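4.2 Tempo and key in the slower recordings

By Octavio Zapata
May 4, 2021

The second part of the study looks at the slow songs alone. Of the 2000 tracks in the Osum collection, 453 were tagged as ballads by the label that released them. We dropped the live versions and worked with the studio recordings only. Tempo was taken by hand, by tapping along to the first verse and again to the last chorus. Where the two readings did not agree, the verse reading was kept.

Most of the ballads stay in one key from start to finish. When a song does change key, the change nearly always comes before the final chorus, and it nearly always goes up. Songs recorded at the Jolton studio are the exception. Several of them drop by a whole step after the bridge, and the singer moves to a lower and quieter part of the voice. Bermúdez, who wrote about the same studio, put this down to the house arranger. Our notes support that reading, but the session sheets for March are missing and we could not check it fully.

We then played short clips to 40 listeners, each clip 15 seconds long, and asked them to mark how sad the song sounded. Lyrics were masked with a low-pass filter. Slow tempo raised the score, as earlier work has found. Minor keys raised it less than we expected. The largest effect came from how close the voice was recorded. A dry, near vocal was marked as sad even when the song was in a major key and moved at a walking pace. 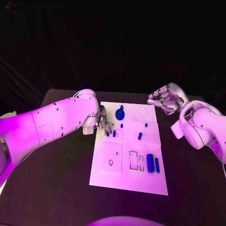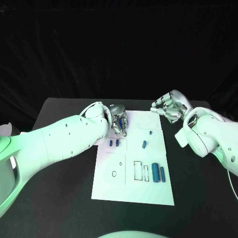
Figure 3. Two views of the tabletop with the printed white sheet.

The effect of vocal distance held for both age groups. It was weaker for listeners who played an instrument, who seemed to pay more attention to the chords. One clip from the Kalter sessions was left out of the final count because many listeners knew the song, and their scores followed the words they remembered. The next section takes up reverb, which was not controlled here.

Comments

mariel_k: Did you try the clips with the filter off? I would guess the words matter more than the mic.

Jairo Echeverri: We ran a small set that way. The order of the songs barely changed, but all the scores went up.

tapedeck: Tapping tempo by hand on rubato ballads is rough. Which verse did you use when there was a spoken intro?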